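Two grippers, one box of parts: Sadum puts rival hands to the test

30th January

If you have ever fought with the lid of a plastic storage box, you will have some sympathy for the team at Sadum, the small automation workshop in Valderrama. They have been asking a pair of robot arms to do that very job, and they are having a great time with it.

The trial compares two gripper designs. One is the angular, jointed hand from Veltetti, which the workshop has used for sorting work since last May. The other is a slimmer two-finger model from Bronomis, new to the bench this winter. Both are electric, both close on command from the same controller, and both cost little enough that a small packing firm could think about buying one. Which of them copes better with everyday containers is the question, and so far the answer changes with the task.

Each run follows the same script. The arms have to deal with the lid, pick out the parts and put them in a tray, and the clock stops when the last part is down. Every gripper pairing gets 100 runs, with the arms swapping hands halfway through so that neither design has the easier side all the time. A dropped part counts against the run, and so does a nudge that shifts the box.

The lid is the fun bit. It is clear, it is ridged, and it throws light back at the cameras in stripes, so the software has to work out where plastic ends and air begins. Natanael Amaral, who runs the trials, says a solid gray lid was solved in an afternoon and the clear one has eaten most of the month. He sounds delighted about it.
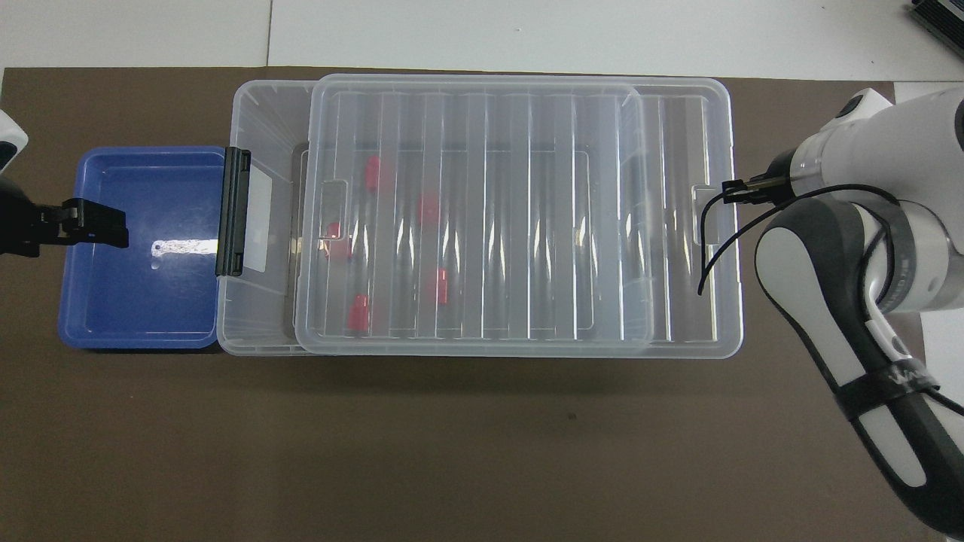 Mitiku Gudeta would put the weight elsewhere: the fingers matter less than the pads on them, and a fair contest would give both hands the same rubber before anyone starts a timer. Amaral likes the idea and has added a second round with matching pads, which should begin once the first set of runs is complete.

Early numbers are good. In the first full set, 96 runs finished with every part in the tray. The slimmer fingers did well at the rim, where there is little room to get hold of anything, and they were quicker to let go. The Veltetti hand was better with the parts themselves — short, chunky pieces that like to roll — and it kept its hold when a piece was picked up off center.

Cables turned out to be a bigger nuisance than expected. A loop that hangs clear when the arm is high can brush the box when the arm comes down, and one of the failed runs was put down to exactly that. The fix was a strap and some patience. The workshop has also slowed the last stretch of each approach, which adds a little time and has made the whole thing much calmer to watch.

The controller settings, pad sizes and run logs will be shared with anyone who asks, including the failures. Amaral hopes other small shops will try the same task with whatever hands they own and send back their times. Next on the bench, after the matching pads, is a box with the latches shut.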